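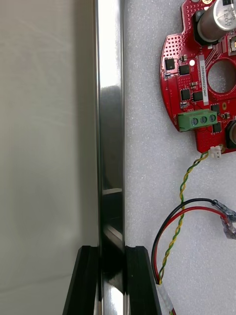 Barra vertical de acero inoxidable, acabado pulido.

Os cuento por qué sigo vendiendo el cierre Toltgate después de tantos años: lo monté en la puerta de mi propio trastero y ahí sigue, sin un chirrido. Es un pestillo eléctrico para armarios, taquillas y puertecitas ligeras, va a 12 V y lo instalas en una tarde (yo tardé más porque perdí un tornillo, ¡cómo no!).

Viene con pestillo, placa, tornillería y plantilla de papel para taladrar. La fuente va aparte — mirad la de Pintér, que me gusta mucho.

Referencia: Toltgate 14
Precio: 1.000 pesos
Con fuente Pintér y mando Ladley: 4.000 pesos

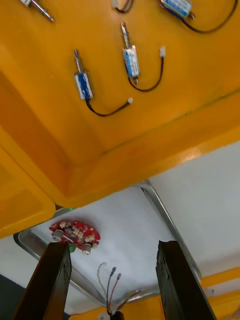
Solenoides pequeños con cable negro y conector blanco, en bandeja amarilla.

Si la puerta es de madera maciza o pesa mucho, mejor pasad al Purcombe, que aguanta más. Y medid el hueco antes de pedir, por favor, que luego me toca cambiarlo.

Para dudas de montaje escribid a Juwita Ong, que contesta rapidísimo. Los pedidos de taller los lleva Tsung-han Poon.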